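Walking home in the dark: which tips are worth the bother

Household tips columns love the subject of lighting. Put a lamp in every corner, they say, and fit a bulb bright enough to read a seed packet by. I have followed a good deal of this advice over the years, indoors and out, and I'm not convinced by most of it. What follows covers the bit between the street and your kitchen table on a winter evening, with notes on what I kept doing and what I dropped.

Brighter bulbs by the front door

The usual advice is to buy the strongest you can. I did, and spent the whole of February squinting at my own keyhole. A strong bare bulb at head height makes the step underneath it harder to see, and everything beyond the gate goes black. I went back to a weak warm one under a shade and can find the lock again. If yours dazzles, try a shade before you buy anything.

Sensor lights

They come on for cats. Mine also went off after 20 seconds, which is less time than it takes to get two bags of shopping and a set of keys sorted out. Most have a small dial on the underside for the timing, and it's worth turning up before you decide the thing is useless. Ekow Aidoo, two doors down, took his down altogether and put a plain switch inside the door. I can't say he's wrong.

Torches

Keep one by the door, fine. The claim on the packet that it will reach 200 metres is of no interest to anyone looking for a dropped glove. A small torch with a wide, soft beam is better for feet and gateposts. Point it at the ground a few steps ahead, and lower it when someone comes the other way. Take the batteries out if it's going to sit in a drawer all summer.

I had a Wesard clip-on light for a while, which was meant to fix to a coat collar. It mostly lit my chin.

Reflective bits

I expected to sneer at these and I don't. A cheap band round the sleeve weighs nothing. Wash it by hand, though, as the shiny coating on mine cracked after a few goes in the machine. Tips pages that suggest ironing reflective tape on to a good coat should be ignored unless you dislike the coat.

Paths with street lamps

People assume a lit path needs no thought. Look at how the light falls on a long straight one. 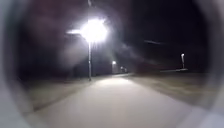 Do you need a torch on a path that already has street lamps?

It depends on the gaps between them. Close to a lamp you probably won't use it, but the stretches between can be dark enough to hide a kerb or a patch of wet leaves, so carry a small one in a pocket.

Try not to stare at a lamp as you come up to it. Look down and slightly to the side, and the ground past it will be easier to make out. Eun-seong Ryu swears by wearing a peaked cap for this. I tried it on Friday and it does cut the glare, though my ears were cold.

Coming in

Hang the torch back on its hook straight away. A bowl for keys only works if it doesn't also hold stamps, string and old batteries, and mine needs emptying again.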